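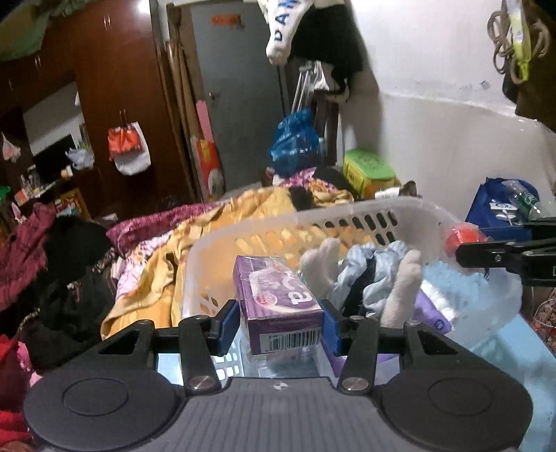
Borberg Sanna storage bench, two years on

I bought the Sanna bench for our hallway in May, two years ago, and I've been asked enough times whether it was worth the money that I may as well write it down.

It's a lift-top bench, 101 cm wide, sold flat in a single box. Ours is the white one. The instructions are drawings only and they are fine until step 17, where the hinge plates go on. The drawing shows both plates the same way up. They need to be mirrored. I put mine on as drawn, the lid sat crooked, and I had to take them off again. Apart from that it went together in one evening with the hex key from the box and a screwdriver of my own.

The seat is solid. Two adults can sit on it to take off boots and it doesn't creak. Borberg gives the limit as 100 kg per side and I have no reason to doubt it.

The inside is one big space with no divider. Shoes went in first, then dog towels, then everything else in the house that had no home. I ended up buying two fabric bins to split it up. A divider should come with it at this price. 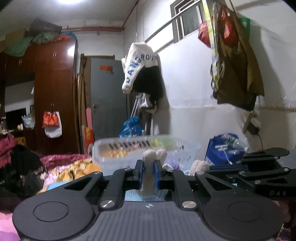
The lid stay is the weak part. It held the lid open for the first year and then started to sag, so that the lid came down slowly by itself. It doesn't slam, but you need one hand on it while you dig for a glove with the other. I wrote to Borberg and Pirjo Koskela in their parts department sent a new stay without charging me. It took 5 minutes to fit and has been good so far.

The paint has worn along the front edge where bags get dragged over it. It wipes clean with a damp cloth, but the chips on the corners are there for good. My sister Hanne has the gray one and hers shows less.

We also looked at the Pisudby bench, which is cheaper and has a cushion. The one in the store wobbled, and the cushion cover doesn't come off for washing.

I'd buy the Sanna again, in gray, and I'd order the spare lid stay at the same time.

Mabli Wynne
24 February 2018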